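Visita a la quesería Ballico, jornada de puertas abiertas

Llegamos tarde, 8 de junio de 2019, aparcamiento lleno. Entrada 2 euros, niños gratis. 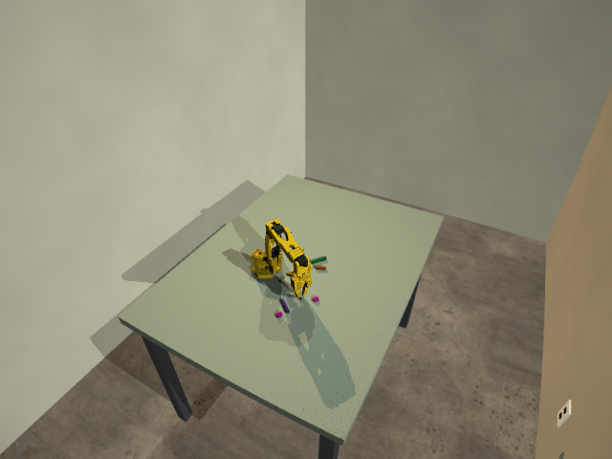
Primero la sala de cuajado, calor y olor a suero. Luego la cava: más de 100 quesos en tablas, los de Jalia los mejores, corteza gris, 8 meses. El de cabra, flojo. La cata muy corta, nos metieron prisa porque entraba otro grupo. Pan rico, eso si.

La tienda, carilla. Compré media pieza y un tarro de membrillo. Volvermos en diciembre, que sacan el ahumado. Bus 476 desde Hutow, ojo con la vuelta.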